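Teaching the arm to tidy slippers by remote control

Part 3 of the Semaan bench notes, by Mitali Wickramasinghe

Before you record anything, decide what counts as a finished run.

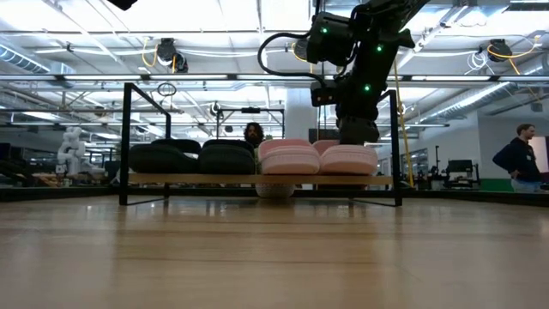
For the slipper task we call a run finished when the pair is side by side on the shelf, toes facing the same way, and the gripper is open and clear of the rack.

1. Put the rack on its floor marks and check that the shelf doesn't rock.

2. Start the remote control session and move each joint a little. If the arm lags behind your hand, stop and restart the session.

3. Do five practice runs without recording. New operators tend to come down too fast over the shelf.

4. Start recording. Bring the gripper over the slipper, pause, then lower it. Close on the upper, near the opening. Gripping the sole tends to tip the slipper over.

5. Lift straight up before you move sideways.

6. Set it down, open the fingers and raise the arm. Stop recording only when the arm is still.

Keep a run if you fumbled and recovered. Throw it away if someone touched the rack or you had to pause for more than 9 seconds.

Change the starting positions between runs. Our first set had 1,477 runs, nearly all with the slippers in the same place, and the arm learned very little from it. Fredy Rengifo re-recorded most of it in February.

Part 4 covers labelling.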